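# Equipment Review: Tondo Hand-Held Gripper, Garment Handling Kit

Prepared by Marcelle Sabatier for the Dralside equipment library, 13 Oct 2025 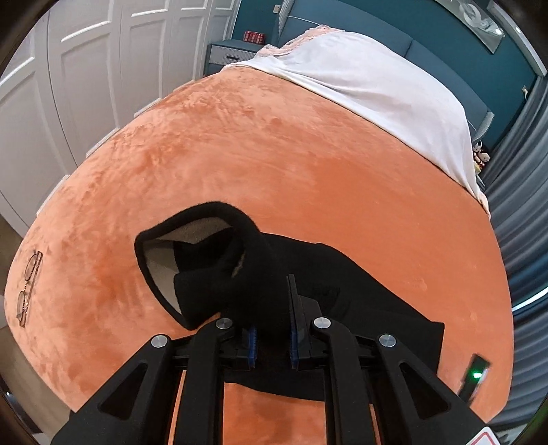

The library was asked to assess the Tondo kit for loan to member groups that record household tasks for robot training. The review covers handling of clothing and bedding only. Rigid objects were assessed in June under a separate heading, and those findings are not repeated.

## Terms of the trial

The kit was used by two operators over 3 weeks in furnished bedrooms at Dokcombe. Each operator completed the supplier's short training course before recording began. A total of 67 sessions were logged, most of them folding or turning garments on a bed.

## Grip and control

The padded fingers performed well on knitwear. A single layer of soft fabric could be pinched and raised without marking it, and operators seldom needed a second attempt once they had learned how far to press into the mattress. Thin, slippery linings were harder. Gaspard Marchal, who carried out the evening sessions, noted that both fingers tended to slide across satin unless the fabric was first pushed into a ridge.

Black clothing presented a separate difficulty. The arms and finger plates are also black, and reviewers checking the recordings could not always tell where the tool ended and a sleeve began. The blue pads help considerably. We would welcome more color on the arms.

## Comfort

Sessions longer than 40 minutes caused fatigue in the wrist. The trigger spring is stiff, and the tool is heavier at the front than the Calloway model already held by the library. Left-handed use is possible but awkward.

## Upkeep

Lint collects on the textured pads and should be removed with a dry brush after each session. One pad began to lift at the corner in the second week. The supplier sent a replacement within 4 days at no charge. The printed manual omits the pad removal procedure; a copy has been added to the case.

## Rating

Garment handling: 4 out of 5. Comfort: 3 out of 5.

The kit is approved for general loan. Groups working mainly with silk or satin should continue to request the Calloway model until the supplier offers a softer pad.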